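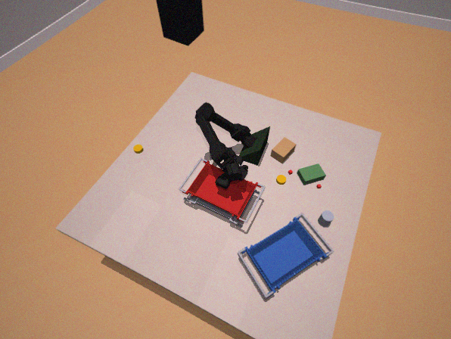
4. Running the two-view tray test

Now for the fun part! By this point you have Piltdale installed and the arm answers the test command from section 3. This section takes you through a full run of the Bustgate tray tasks with a policy trained the Bouazza way, meaning trained on two views at once, with one of them dropped at random during training. We were surprised by how much that one small trick changed, and we'd love for you to see it on your own machine.

4.1 Before you start

The scene file loads the white mat, the arm, a red tray, a blue tray and a handful of loose pieces (prism, cube, block, cylinder, discs and the little red spheres). Leave the colors alone for your first run. The language prompts use color words, and a repainted tray will give you scores you can't compare with ours.

CAUTION: Starting a run overwrites the results folder without asking. Copy out anything you want to keep.

4.2 Steps

1. Open the Bustgate task list and choose "trays, mixed pieces".

2. Set the seed to 319. Any seed will run, but the results in 4.4 were made with this one.

3. Set the number of parallel scenes to 16. If your graphics card runs out of memory, halve it. The scores come out the same and you just wait longer.

4. Load the policy file that ends in "both". The one that ends in "far" was trained on the overview only. You will need it in step 8.

5. Turn on both views in the panel on the left. Each should refresh on its own. If the overview moves and the close view stays still, go back to 3.5 and attach the second camera again.

6. Move the arm by hand with the sliders until the gripper is low over a tray. Check the close view while you do it. Big flat areas of a single color are normal at this range, and so is the grain. We add the noise on purpose and it should stay on for testing. 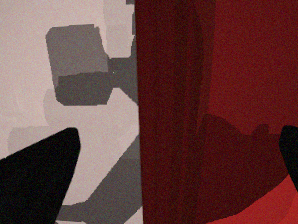 Figure 4-2. Close view, with a dark red object filling the right side and black gripper parts at lower left and right.

7. Press Run. A full pass is 490 episodes. Ours takes about 19 minutes, and it's oddly hard to stop watching.

8. When the pass ends, load the "far" policy and press Run again with the same seed.

NOTE: Don't move the overview camera between steps 7 and 8. Even a small nudge counts as a new setup, and the comparison table will refuse to fill in.

4.3 Trying it with one view missing

This is the part we built the whole guide around. Load the "both" policy again, open Views, and switch the close view to Blank. Run the pass. Then switch it back on, blank the overview, and run once more.

With the overview blanked, the arm has to hunt for pieces, and you'll see it sweep the mat in wide arcs. We never wrote any sweeping behavior! It came out of training with views dropped, and we still don't fully understand why the arcs usually start on the side nearest the last tray it used.

4.4 What we saw at Eltiscombe

The "both" policy beat the "far" policy on every tray task in our runs, and the gap was widest on the small spheres. Flat discs were the weak spot for both. The fingers tend to land on top of a disc and stay there. If you find a training setting that helps with discs, please send it in, we'd be thrilled to test it.

We have tried all this in simulation only. Treat the scores as a way to compare policies with each other.

NOTE: Physics settings changed in the February release. Scores from older versions will be off, mostly for the prism, which used to slide more than it should.

4.5 If something goes wrong

Arm jitters above a tray: lower the controller gain one notch and reset the scene.

Pieces sink into the mat: the time step is too long. Use the default.

Comparison table stays empty: the seeds don't match. Check step 2.

Home Install Scenes Policies Results Contact
Previous: 3. Cameras and arm check
Next: 5. Training your own policy

Comments (4)

gridlock_ny
Ran it on my old desktop with four scenes in place of the 16 and it worked fine, just slow. The sweeping thing in 4.3 is wild.

tmo88
Step 5 got me. The close view stayed still and I had skipped 3.5 completely. Maybe put the camera check in this section too?

pallet_jane
Same disc problem over here. Slowing the approach helped a little on mine, though the spheres got worse.

gridlock_ny
@pallet_jane how much slower? I'll try it tonight with seed 319 and post the table.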